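Inicio · Taller · Herramientas · Pinzas y brazos · Archivo · Contacto

Consejos para comparar pinzas de dos dedos con libros y otros objetos que se abren

18 de mayo de 2021 · Lectura: 5 min · 29 comentarios · 175 veces compartido

Los cubos de espuma y las latas sirven para comprobar que una pinza cierra. Para elegir entre dos pinzas sirven de poco, porque casi todas los levantan bien. Un libro de tapas rígidas separa mucho mejor los modelos: pesa, resbala, cambia de forma al moverse y tiene el centro de masa lejos del punto de agarre en casi cualquier postura. Las notas que siguen proceden de la comparación entre la Guillot de dedos rectos y la Plonico de dedos con almohadilla, montadas por turno en el mismo brazo.

Preparación del puesto

Fije la estantería antes que el brazo. Si la balda se mueve dos milímetros durante la serie, los fallos se repartirán entre las dos pinzas y no se sabrá a cuál atribuirlos. Una escuadra en cada extremo suele bastar.

Marque con cinta la posición del lomo. Después de cada intento, el libro vuelve a la marca con la misma orientación.

Use tres libros como mínimo: uno delgado, uno grueso y uno de formato grande. Los de papel estucado se deslizan más entre los dedos que los de papel mate. Conviene pesarlos y anotar el peso en la tapa trasera, a lápiz.

Los fondos lisos facilitan el trabajo del detector y dan resultados optimistas. Si la pinza va a trabajar en una casa, pruébela también con paredes de colores y papeles pintados con dibujo. En nuestra serie, la segmentación que funcionaba sobre gris perdió el contorno de las tapas oscuras en cuanto hubo motivos de línea negra detrás.

Punto de agarre

Hay tres opciones razonables: el centro del lomo, el extremo inferior del lomo y el canto delantero. La primera es la más estable y la menos accesible, ya que en una balda llena los dedos no entran. El canto delantero obliga a presionar las dos tapas a la vez; si la presión queda corta, el bloque de hojas se desliza hacia abajo y la pinza se queda con las cubiertas.

El extremo inferior del lomo deja libre el resto del volumen. El libro puede abrirse en abanico y las hojas se mueven con cada aceleración del brazo. Para una prueba de transporte es un defecto. Para comparar la rigidez de los dedos es la postura más informativa, pues cualquier holgura en la articulación se traduce en un balanceo visible arriba.

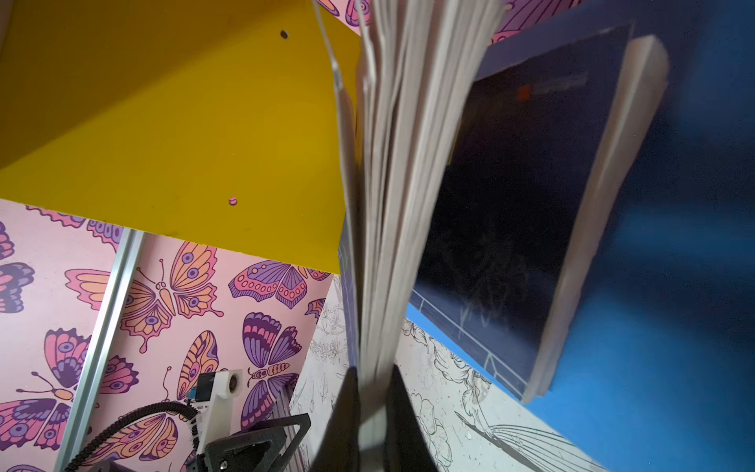 La velocidad se fija antes de empezar y no se toca. Si se reduce para «ayudar» a una de las pinzas, hay que repetir la serie completa con la otra. Lo mismo vale para la rampa de aceleración, que muchos controladores guardan en un menú distinto y que se restablece al cambiar de herramienta. En el controlador Plerkevero hay que volver a cargarla a mano tras cada desmontaje.

Dedos y almohadillas

Dedo rígido sin recubrir: entra bien entre dos volúmenes y marca las tapas blandas. Limpie la superficie con alcohol isopropílico antes de cada serie.

Dedo con almohadilla de silicona: agarra con menos fuerza, pero acumula polvo de papel. Al cabo de una tarde de pruebas el rozamiento baja lo suficiente para alterar los resultados. Lave las almohadillas con agua tibia y jabón neutro, y déjelas secar por completo.

Dedo con cinta antideslizante: solución provisional aceptable. Cambie la cinta en ambos dedos a la vez, aunque solo uno esté gastado.

Compruebe el paralelismo con una tira de papel entre las puntas. Si sale sin resistencia por un lado y se retiene por el otro, el tornillo de la base está flojo o el dedo está doblado.

Cámara de muñeca

Una cámara en la muñeca ve bien el contacto y mal todo lo demás. A la distancia de agarre, las hojas en movimiento salen borrosas y el texto de la tapa deja de ser legible. No confíe la identificación del título a esa vista: haga la lectura antes, con el brazo parado, y conserve el dato.

Acorte la exposición y añada luz difusa lateral. La luz frontal produce reflejos en las baldas esmaltadas, que el detector puede tomar por cantos de hojas.

Sujete el cable con dos bridas y deje un bucle holgado en la muñeca. Un cable tenso desvía el soporte de la cámara en los giros amplios, y la calibración se pierde sin aviso. Un cable demasiado suelto se engancha en los perfiles de la estructura. Haga un giro completo a baja velocidad y obsérvelo de cerca.

Registro

Anote, por intento: pinza, libro, punto de agarre, fuerza ordenada, resultado y tipo de fallo. Distinga «no agarra», «agarra y resbala» y «agarra y se abre». Las dos últimas se confunden con facilidad al repasar los datos y tienen remedios opuestos: la primera de ellas pide más fuerza o más rozamiento; la segunda, otro punto de agarre.

Con la Guillot llegamos a casi 3.000 ciclos de cierre antes de notar juego en los dedos. Con la Plonico paramos a los 2.000 para sustituir las almohadillas, de modo que las cifras de desgaste no son comparables entre sí. Las de resbalamiento sí lo son: la Plonico retuvo mejor los libros gruesos, y la Guillot sacó con menos problemas los delgados de una balda apretada.

Para un banco de pruebas pequeño, monte primero la de dedos rectos. Admite fundas y almohadillas cortadas a medida, y el cambio lleva pocos minutos. La serie con carpetas de anillas y revistas grapadas se hará en junio, en el taller de Plonau, con el mismo brazo y la misma balda.

Compartir · Imprimir · Ver los 29 comentarios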